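Section 4: Folding and closing the small carton

Read this section before you open the flat pack. The Fotumar packing bench guide used to give carton folding half a page, and most of the returns that reach Povcombe come back in boxes that were folded badly. We don't believe the usual claim that any corrugated box "goes together in seconds." Some do. The small brown ones take a little care.

What you need

A flat, clear work surface at least 800 mm deep
Small brown corrugated cartons, supplied flat
Paper tape or a pack of Gustton closing strips
A dry cloth

Note: The Gustton strips are sold as reusable. Treat that with caution. In our experience they hold well once, and after that they take a layer of paper off the carton every time they're lifted. Tape is cheaper and does the same job.

4.1 Setting up the surface

1. Push two tables together if one isn't deep enough. Check that the tops meet at the same height.
2. Run your hand across the seam. If you feel a step, adjust the feet of the lower table until it's gone.
3. Wipe down both tops. Grit scratches the tables and gets into the flutes of the cardboard.
4. Move anything you aren't using to the far edge, and leave the middle clear.

Caution: Don't fold a carton directly over the seam if the tables can drift apart. Small flaps catch in the gap and tear.

4.2 Opening the carton

1. Lay the flat carton down with the printed side, if there is one, facing the table.
2. Press gently on two opposite corners until the carton starts to open.
3. Square it up with your hands flat against the panels. Do not squeeze a panel between your fingertips. Corrugated board is strong when it's pushed along the edge and weak when it's pinched across the face.
4. Crease each flap outward once, then back to upright. Skip this and the flap will find its own fold line, usually the wrong one.

4.3 Closing the flaps

1. Fold the two short flaps in first.
2. Fold the long flaps over them. They should meet without overlapping.
3. If a flap won't lie flat, open everything again and look for a corner tucked inside. Pushing harder is how the middle of a panel gets a crease that never comes out.
4. Tape along the join and 20 mm or more down each end.

A small carton with its top still partly open, and a crumpled one with its flaps bent inward:
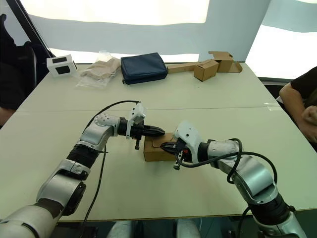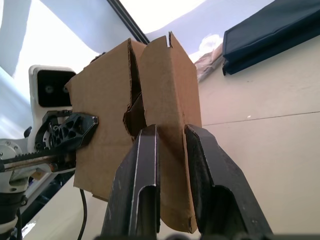 Can a carton be used again once a panel has a deep fold in it?

Use it for storage if you like, but don't ship in it or stack anything on top. The fold has already crushed the flutes along that line, and tape on the outside won't put the stiffness back. A torn edge can be patched. A folded face can't.

4.4 Checking a carton before you fill it

1. Look along each top edge. Uneven edges mean the carton isn't square, or that a panel has given way.
2. Press the middle of each side with your palm. It should push back.
3. Check the bottom for ragged spots where the inner layer shows.
4. Flatten any carton that fails and put it in the recycling – don't put it back on the stack, where someone will pick it up again.

Note: The Barros heavy-duty carton, part 599, is offered as an upgrade. Its walls are thicker, and it does survive rougher handling. It's also harder to fold cleanly, and for light items we have yet to see a reason to pay for it.

4.5 Storing flat cartons

1. Keep them lying down. Cartons stood on edge bow within a few weeks, and a bowed carton never closes properly.
2. Keep them off concrete floors. A shelf or a pallet will do.
3. Don't put more than 2 bundles on top of each other. The bottom ones take the weight and come out with soft edges.
4. Cut the strap on a bundle only when you're ready to use it. Loose cartons slide, and the corners get knocked.

Caution: Damp board looks the same as dry board. If a bundle has been near an outside door in February, leave it indoors overnight before folding.

Go on to Section 5 for labels.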